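## 4. First Use and Everyday Washing

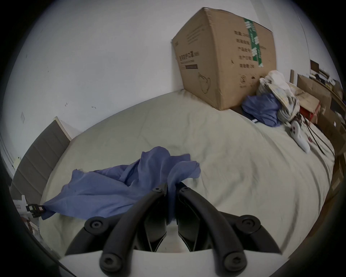
Read section 3 (Leveling and Hose Connection) before you start. The Brenovik must stand level on all four feet, and the shipping bolts must be out of the back panel. Running a cycle with the bolts in place will damage the drum and is not covered by the warranty.

### 4.1 Empty cycle

Run one cycle with no clothes in the drum. This clears out water and dust left from factory testing.

1. Open the water tap fully.
2. Check that the drain hose is hooked over the standpipe and tied.
3. Put half a scoop of powder in drawer compartment 2.
4. Close the door until it clicks.
5. Turn the dial to **Cotton Hot** and press **Start**.
6. When the door light goes out, wait 3 minutes and open the door.
7. Look under the machine. If there is water on the floor, close the tap and go back to section 3.4.

**Note:** A faint rubber smell is normal during the first few cycles.

### 4.2 Sorting

Wash whites, light colors and dark colors separately. New dark items can lose dye for several washes and should go in alone or with old towels. Turn printed shirts and knitwear inside out. Close zippers, fasten hooks, and empty all pockets, including the small one inside jeans.

Items with a "hand wash" symbol may go on the **Delicate** cycle in a mesh bag. Items marked "do not wash" must not go in the machine on any setting.

### 4.3 Loading

1. Shake each item out before putting it in. Balled-up clothes do not rinse well.
2. Mix large and small pieces. A single heavy item, such as a bath mat, can throw the drum off balance.
3. Leave a hand's width of space at the top of the drum.
4. Check that nothing is caught in the door seal.

**CAUTION:** Do not wash anything that has been soaked in gasoline, paint thinner or cooking oil. Vapors can ignite inside the drum or later in a dryer.

### 4.4 Detergent

Compartment 1 is for prewash, compartment 2 for the main wash, and the one marked with a flower is for softener. Do not fill softener past the line. With liquid detergent, lower the blue flap in compartment 2. In soft water areas use the smaller dose printed on the package.

### 4.5 Spin speed

The default depends on the cycle. Press **Spin** to change it.

| Cycle | Default speed (rpm) |
|---|---|
| Cotton Hot | 1580 |
| Delicate | No spin, drain only |

Shirts crease less at a lower speed but take longer to dry. If the load is out of balance, the machine stops, turns slowly to spread the clothes, and tries again. After the last try it drains and shows code **3654**. Open the door, rearrange the load by hand, and select **Spin** alone.

### 4.6 After the wash

Take clothes out promptly. Leave the door and the drawer slightly open so the seal can dry. Close the water tap if you will be away overnight.

Text revised 1 July 2018, E. Kallio. Replaces the December edition.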